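Bench notebook, Prunura letterpress shop
25/02/2020

Started on the Starkemton pamphlet, Liv Hovland's second set of poems. Print run is 240, hand set, 20 pages plus cover. Text came in a single file with the line breaks lost in four of the poems, so I worked from her typed copy instead. She has marked two stanza breaks in pencil that aren't in the file. Go by the pencil.

Set "Warthorpe" and "Ferry, Evening" this morning. The longest line in "Warthorpe" runs over by one word at 30 picas. Tried a smaller size and didn't like it next to the others. Turned the word over with an indent and left a note for Liv. If she hates it we go wider on that page only.
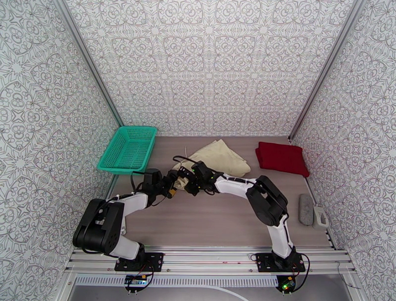
Short of lowercase k again. Ran out halfway down the third poem. Borrowed from the italic case for the proof, so ignore the odd letters. They need swapping before anything goes on the press.

Pulled three proofs. Inking heavy at the foot, packing needs another look. Title line sits too close to the first stanza, add one more lead.

Sæther wants a price for a trade edition of 3,000 in October. That would have to go out to an offset printer. Haven't replied yet.

Next: finish poem three, proofs to Liv, order k's.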